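Last updated: 2025-12-08
2 min read

Wanted – paid operators for gripper comparison, two-arm cell

Saketach is looking for 4 people to drive our two-arm garment cell this winter, finishing in March. Paid, on site, short shifts. No robotics degree needed. Steady hands and patience, yes.

What it's about: same arms, same rail, different fingertips. Bassey tips (narrow, wedge shaped) against the Faltano pads. Task is clothes. Pick a garment out of the bin, get it on a hanger, hanger on the rail. Denim is the hard one – thick hems, buttons everywhere, and the tips have to close on cloth and not on metal. 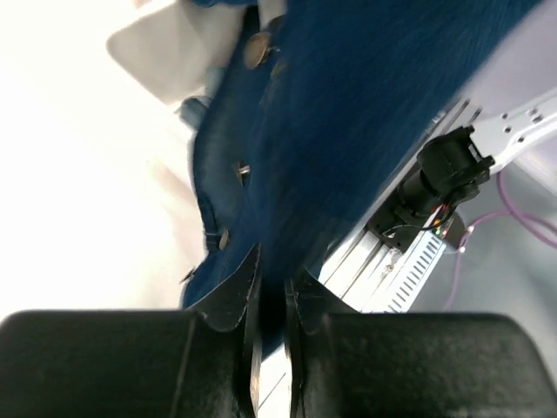 Wrist camera, denim between the fingertips.

We also want to know which camera view people lean on. Some runs you get wrist views only, some runs the fixed camera only, some both. You fill in a short form after each block. Please be blunt in it, polite forms are no use to us.

Each operator does up to 85 runs, spread over 13 sessions. Breaks whenever you want them. Sessions can be swapped if you tell us the day before. We pay for the training session too, and for runs that fail becuase of us.

Hangers go like this: one arm steadies or moves the hanger, the other one stays folded out of the way till you need it. Takes a bit to get used to. Thin hangers seen edge-on are a pain from the fixed camera, so expect to misjudge depth the first day. 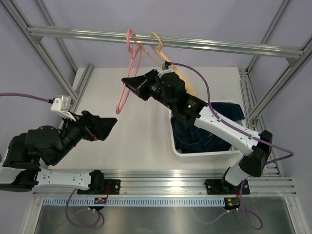 Who should apply

– 18 or over, ok with sitting at a screen
– normal or corrected eyesight, you need to tell dark blue cloth from black fingers
– either hand dominant, we want both
– gamers, tailors, retail people, all welcome
– if you've used the Takari controller before say so, we need a couple of people who have and a couple who havent

How to apply

Few lines about yourself and which weeks you can't do. No cover letter. Put ref 2852 in the subject line or it gets lost. We answer everyone, maybe slowly.

Contact: Saketach hiring desk | © Saketach | Back to top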